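October 1, 2026
Arm purchase, planning notes

Budget round closes in December, so getting the numbers down now. Two quotes in hand for the real arm, one from Trallent and one from Jardine. Trallent is cheaper on the arm but charges for the controller separately. Jardine bundles the controller and wants payment up front. Lead time from Jardine is 6 weeks. Trallent would not commit to a date, have asked again.

Before signing anything I want the sim work on the ball task far enough along to say which gripper we need. Two-finger is the base option with both suppliers. Went through the renders again this morning with the spec sheets open next to them.

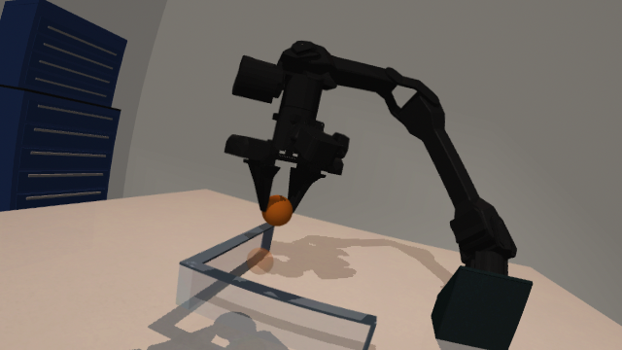 Do we need to pay for the three-finger gripper?
Two fingers will do for the first year, and the mount on either arm lets us change later without sending it back.

That takes one line off the sheet. Put the difference toward spare fingertips and a second set of cables. Cables were what stopped us on the old Fimumcombe rig, twice.

Service contract: Jardine covers 52 weeks from delivery, Trallent from the invoice date. Need to ask if Trallent will move that. If the arm sits in a crate while the bench is being wired we lose cover for nothing.

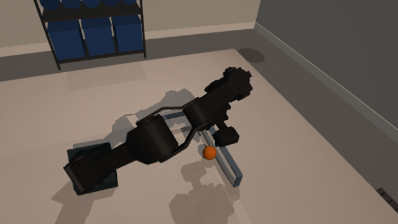
Bench and fixtures are still the weak part of the budget. I had one lump figure for "mounting" and it needs splitting up. The base has to bolt to something stiff, so a steel plate, drilled, with leveling feet. In the sim the base is a low square block and the arm reaches well out past it, so the plate has to be bigger than the footprint on the drawing. Bluish L-shaped rail by the ball needs a real version too. Caltuvwood can cut one from stock bar, $200 including the bend, no minimum order.

Balls: any smooth ball that fits the fingers. Not worth a line, take from consumables.

Still open:
Trallent delivery date
Trallent cover start date
Power at the bench, single phase should be enough, check both manuals
Guarding. Neither quote includes it. Get a price for panels and a door switch
Who signs for the crate if it comes over the break

Leaning Jardine unless Trallent moves on the controller. Will redo the sheet once the guarding price is in.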